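Altıntaş Opens Wallcovering and Surface Showroom in Ernetdale

Larger space brings sample library, design desk and trade counter together under one roof

ERNETDALE – Altıntaş, a family-owned supplier of wallpaper, tile and interior finishes, will open a new showroom in Ernetdale this July. The 2,345-square-foot space replaces the company's counter on the lower floor of the Erkevov building, which will close once the stock has been moved.

The new showroom holds samples of 2,000 wallpapers, most of which can be borrowed for up to five days. Customers could previously look through pattern books at the counter but had to order cut samples by mail.

"People want to take a pattern home and look at it in the evening with their own lamps on," said Sachiko Kamata, general manager of Altıntaş. "A small square in a book doesn't tell you much about a whole wall. We have wanted a lending library for years and never had the shelves for it."

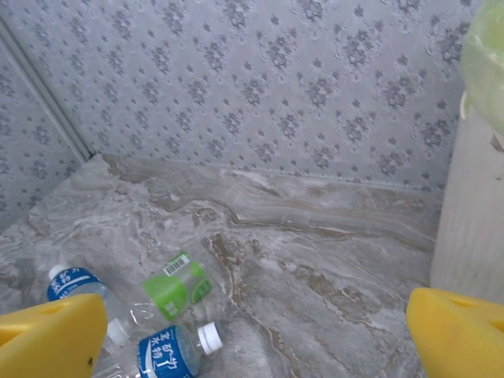 Kamata will run the showroom with Hinata Chiba, who joins the company as head of design services. Chiba spent the last part of her career planning interiors for small hotels and dental offices. Her desk will be open to walk-in customers in the mornings, with afternoons kept for appointments. A first meeting is free. Customers are asked to bring room measurements, including ceiling height and the size of any windows and doors.

The opening also marks the launch of Zurnamo, the company's first wallpaper collection under its own name. Drawn by pattern designer Na-rae Noh, Zurnamo is made up of five small-scale prints, each offered in a limited range of soft colors. The papers are paste-the-wall and can be wiped with a damp cloth. They are suited to bedrooms, hallways and dining rooms but should not be hung inside a shower area.

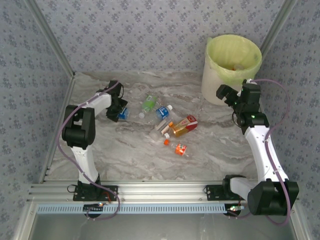
Small prints are often thought of as hard to match with other surfaces, and Chiba expects this to be the most common question at her desk. Her usual advice is to start with the paper's background color and choose the floor or counter from the same family. Light gray wallpaper with little blue-gray flowers, for instance, sits comfortably beside a gray and white marble pattern, as the two are close in tone and the flowers stay small next to the veining. Stronger colors can then come in through curtains or a rug.

Trade customers will have their own entrance and counter, managed by Masaru Uchida. Existing trade accounts carry over with no change in terms, and account numbers stay the same. The counter opens at 7 a.m., an hour before the main showroom. Paste, lining paper, brushes and seam rollers will be kept in stock.

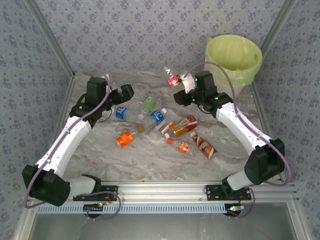 Uchida will also teach an evening class on hanging patterned paper. It covers measuring, finding the repeat, cutting around outlets and working into corners that are out of square. Class size is limited and tools are provided. Sign-up sheets will be at the front desk from opening day.

Orders already placed through the Erkevov counter will be filled as planned. Customers who have not yet picked up their rolls will be contacted by phone with the new pickup location.

About Altıntaş

Altıntaş supplies wallpaper, tile, paste and tools to homeowners and contractors in Ernetdale and nearby towns. It also offers measuring and installation through a list of approved local paperhangers.

Press contact: Mio Kudo, Altıntaş, Ernetdale. Sample images of the Zurnamo collection and interviews with Na-rae Noh are available on request.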